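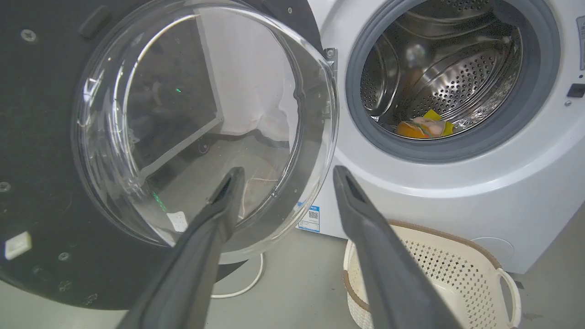
Figure 6.1. Front-loading washer, door open, basket on the floor. Wrist camera view.

Unit 6. Household and Shop-Floor Chores: Where the Machines Stand
Notes by Latifa Zerouali. Exercises by Oduor Tanui.

6.1 Scope

Unit 5 dealt with fixed automation, where the part arrives in a known place at a known angle. This unit takes up tasks where neither is known. The worked case is unloading a washing machine. The comparison case is machine tending on the Wilidgate line, which most of you saw in the August visit.

"Can a robot do laundry" is too loose a question to answer. For the exam, state the task as a start condition, an end condition, a time limit, and a rule for when a person may step in. A claim missing any of the four can't be compared with another claim.

6.2 Breaking down the unload task

Start: cycle finished, door closed, basket within reach.
End: drum empty, all items in the basket, door left open.

Steps:
a. Release and swing the door.
b. Place the basket, or find it if already placed.
c. Enter the drum opening without catching the gasket.
d. Grasp an item or a group of items.
e. Withdraw, carry, release over the basket.
f. Inspect the drum and repeat from (c) until nothing is left.

Steps (a) and (b) involve rigid bodies and are close to solved in the lab. The door turns on a hinge, so its path is an arc, and a compliant arm can follow that arc with a poor estimate of the radius. Steps (c) to (f) are where runs fail.

6.3 Sources of difficulty

Cloth state. A folded or bunched garment has no useful single pose. Most current systems skip pose altogether and look for a graspable ridge. In Figure 6.1 the items sit in a small bundle low in the drum near the front edge, which favors the gripper. Items pressed against the back wall are a different problem and should be reported separately.

Reflective and clear surfaces. The door porthole is clear and curved and carries reflections of the wall and floor. The drum is perforated stainless steel with bright highlights. Depth sensors that rely on projected light return gaps or false points on both. Learned policies that use color images alone avoid the gaps but may respond to a reflection as if it were an object.

Occlusion. Once the hand is inside the drum, an external camera sees very little. A wrist camera keeps the contact area in view, at the cost of having the fingers block part of it. Note how the right finger covers part of the basket in the figure.

Termination. A sock stuck to the drum wall counts as a failed run under the end condition in 6.2. Many published success rates count grasps, and a high grasp rate can go with a low rate of empty drums.

6.4 Trial results

The Dimenon bench ran 156 full unloads with one policy and mixed loads. Of these, 131 ended with an empty drum and no help. Failures were logged by first cause only. Items left behind made up the largest group, followed by items dropped outside the basket. Mean time per unload was roughly 34 times that of a practiced adult on the small loads, and the ratio was not measured on large ones.

The El-Sayed protocol moves the basket between runs. Results under it are not yet in and should not be inferred from the above.

6.5 Shop-floor comparison

Tending a press has the same outline as the laundry task: open, reach in, remove, place, check. It is in daily use at Wilidgate. The parts are rigid, the fixture is bolted down, and the door reports its own state to the controller. Remove any one of these and the cell stops for an operator. The Pumeveck retrofit removed the fixture, and the cell needed a vision stage and a slower cycle to make up for it.

6.6 Exercises

1. Write the four-part task statement for loading the washer, including detergent.
2. Compute the full-unload success rate from 6.4 and give a 95 percent interval. State the method used.
3. Propose a test for step (f) that does not depend on the wrist camera.
4. Read handout page 129 and mark every success rate that counts grasps only.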